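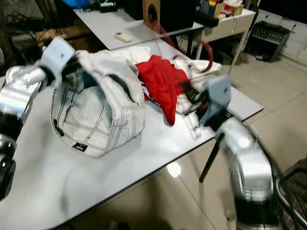
A striped zip-up bag and the clothes beside it, on the packing table.

She has packed for weekends, for weddings, for a month on the coast with a toddler, and she still gets excited about a good bag. I have come to her workshop in Plutstead, where she runs packing classes on Friday evenings, and we haven't got our coats off before she is telling me about zips.

"A zip down the side changes everything," she says. "You open it up wide and you can see what you've got! With a top-opening bag you're digging about like a badger."

The classes began in Hirville, in a room over a shoe repairer's, with three people and a kettle. Now there are 23 on the list and a second evening planned for December. People come for all sorts of reasons. Some travel for work and are sick of ironing in hotel rooms, some have just moved into a small flat and want their winter things out of the way, and one couple came because they had stopped speaking to each other over a suitcase.

So where does a beginner start? "With a heap," she says, delighted. "I love a heap. Tip it all out on a table, a proper big table, and have a look at it. People want to start folding straight away and I have to tell them to sit on their hands."

Her own rule is that the bag comes out before the clothes do. It goes on the table, open, with the top flap folded right back, and it stays there the whole time so that you never lose sight of how much room you have. She prefers fabric bags to hard cases for anything under a week – they squash into car boots and under train seats, and they can go in the wash afterwards. Pale ones are her favourites, because you can find a dark sock at the bottom of them (she has strong feelings about black linings).

Then there is the order. Heavy things go in first, jumpers and jeans, laid flat across the base. Shirts are next, folded in half lengthways with the sleeves tucked behind. Anything bright gets turned inside out and kept away from the whites. "I had a red top that ruined a whole holiday's worth of pillowcases," she says. "It got damp in the bag on the ferry. Pink, all of them. I've still got two and I'm rather fond of them now."

I ask about rolling, which I have always done and have always been quite smug about. She winces, then laughs. Rolling is fine for T-shirts and pyjamas, she allows, and brilliant for filling corners. For anything with a collar she won't hear of it.

She learned most of this at Memon, the laundry where she worked after school, folding sheets and tablecloths for 50 pence a bundle. The pay was dreadful and she adored it. "You get a rhythm. There was a radio on and the windows were steamed up and I'd look round and the whole trolley would be done."

Next spring she is taking the classes to Civosley for a weekend, with a table session on baby clothes that she can hardly wait for. "Tiny cardigans," she says, holding her hands a few inches apart. "You can get so many in!"

Before I leave she asks to see inside my rucksack. I let her look. She takes out a rolled-up shirt, shakes it, lays it flat on the table and starts again from the collar.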